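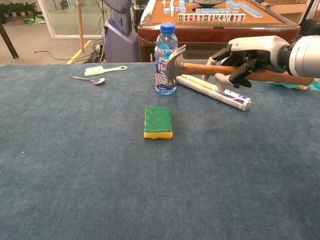

Minutes, Fidine Street Tool Library, members' meeting

2019-06-12, back room, Mac an tSaoi Hall
Chair: Yanti Harahap
Present: 19 members. Apologies received from the Flikico branch.

1. Minutes of the February meeting
Approved with one correction. Under "Shelving," the word "sold" should read "stored."

2. Late returns
The chair reported 78 open loans, 20 of them past their due date. Most of the late items are garden tools. Members agreed to keep the loan period at three weeks for now. A reminder will go out by email two days before an item is due, and a second one on the day. A proposal to raise the late fee was discussed at length and did not pass. Several people felt the fee was fine but that the drop-off hours were too short.

3. Opening hours
Following on from item 2, the desk will stay open one hour later on the first and last Saturday of the month. This will be tried through the summer. Anyone willing to cover the extra hour should write their name on the sheet by the door.

4. Hand tools
Loose hammer heads came up again. Borrowers are asked to check the head before they leave the desk and to report any movement in it. Wooden handles will be oiled at the next repair evening. Tools should come back clean, without tape or paint on the grip.

5. Mirko tile saw
The saw is out of service until a new blade guard arrives. The supplier has changed the delivery date twice. Y. Harahap will call again and, if there is no firm date, ask for the money back. The waiting list for the saw stays open in the meantime.

6. Storage
The damp patch behind the ladder rack has gotten larger. The hall has been told in writing. Until it is fixed, nothing with a motor goes on the bottom shelf. The sanders have been moved next to the sign-out desk, and the labels still need to be changed to match.

7. Any other business
A member asked whether seeds could be swapped at the desk. No objection, as long as they are kept in a closed box.
The spare key to the side door is missing. Please check your pockets and bags.

Meeting closed at 8:40 p.m.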